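Tuesday, bedroom bay. Tidy-up task with the humanoid, basket in the left hand.

Good day, annoying day, very interesting day! We lost the whole afternoon to one fault and I think we have finally cornered it, so I'm writing this up while it's fresh.

What happened: on the 4th run the robot had walked up to the shelves with the basket and was just starting its reach when the left arm went soft. No bang, no alarm. The elbow sagged, the basket swung into the knee, and the balance controller took a quick half step to catch up with a weight that had moved. The overhead lines took up the slack exactly as they should and it never got near the floor. I hit the stop anyway. Log code 2665, "joint comms timeout", which we've all seen before and (me included) blamed on the Brarel hand.

It isn't the hand. Swapped it for the spare, same fault on the very next run. Swapped it back.

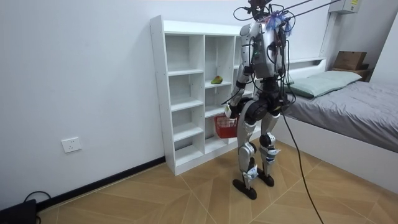 **Ayaaba Home Robotics Group, whole-body team**

So, cables. The thin ones looping round the back and shoulders have a fair bit of slack in them, and when the torso leans forward for the shelf one loop gets pulled tight over the shoulder edge. I had the arm powered and held still, leaned the torso by hand, and got the timeout straight away. Did it again. And again! Lovely thing, a fault you can call up whenever you like.

Numbers, for whoever picks this up:

- 13 runs in total, reach to the middle shelf, basket in hand
- timeout only ever shows once the torso is leaning in, never upright
- the arm drops out after some 2000 ms without a reply, far too long for an arm that's carrying something

That last one bothers me more than the cable does. For all that time the controller is working from a stale elbow position and believing it. The Drilta watchdog setting is still the one we used for bench tests, and I don't think any of us looked at it when we moved on to walking.

Done before packing up: rerouted the loop further down the back, put a soft clip on it, reseated the connector. Two slow leans by hand, both clean. Not calling it fixed on two leans.

To do:

- [ ] shorten the watchdog and make it freeze the torso as well as the arm
- [ ] repeat the full set with the basket empty, then with fruit in it
- [ ] check the right shoulder, same routing, so probably the same trouble waiting
- [ ] ask Broslow for a longer shoulder lead with a proper strain relief
- [ ] keep the power cable clear of the feet when it steps back from the shelves

Please keep the overhead support on for every run until the watchdog change is in, even the short ones. Stop button in someone's hand, and stay off the bed side while it's reaching.

Left the old lead in the fault tray with a tag on it. Want to cut the sleeve open tomorrow and see if the strands have gone.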